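Two-finger grippers: Pavomano vs Gestari on dishes and fake fruit

toolcrib_ned
15 August 2020
Bench time finally freed up, so I've been swapping the Pavomano and the Gestari fingers on the same arm, same Dastham controller. The job is dull on purpose: pick up tableware, pick up fruit, put it somewhere else. 756 picks logged. The Pavomano dropped 102 of them, mostly plates. Bowls are easy if you go for the rim. Flat things are where my evenings go.

halfstep
What fingertips? Stock Pavomano tips are great if everything you own is a cube.

toolcrib_ned
Stock on both. I wanted to test what's in the box before I start gluing things to it.

Overhead view and wrist view: 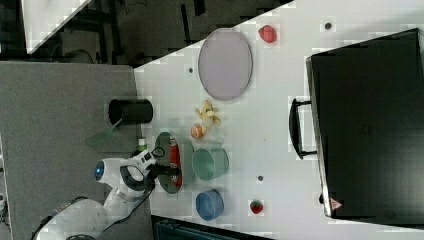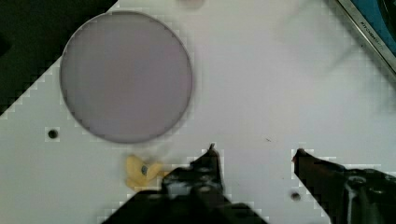
Anyway, the wrist feed. I have it squeezed down to 700 kbps to keep the lag bearable, and I'm starting to think the compression costs me more picks than the fingers do. Pale plate, white table, mushy edges. The detector has opinions about where the rim is and changes them often.

Anouk Wuyts
Then you aren't comparing grippers, you're comparing guesses. Turn the bitrate up, eat the lag, run it again.

toolcrib_ned
I'd love to. At full rate I get up to 173 ms on the Dastham and the arm moves like it's reading the mail first.

halfstep
Disagree with Anouk a bit. Both grippers got the same bad video, so the ranking should hold even if the totals are garbage.

Anouk Wuyts
Only if they fail the same way. A wider fingertip forgives a bad rim estimate and a narrow one doesn't. You'd be giving the Gestari credit for being fat.

postma_owner
Being fat is a feature. I run a Postma with tips like spatulas and it picks up plates all day. Can't do a strawberry to save its life.

toolcrib_ned
Fair. I'll rerun the plates with a dark mat under them and leave the bitrate alone, so at least I only change one thing. Fruit numbers stay as they are.

Anouk Wuyts
Log the finger opening at contact too, please.

toolcrib_ned
It's in the CSV. The column is called "width2". Don't ask about width1.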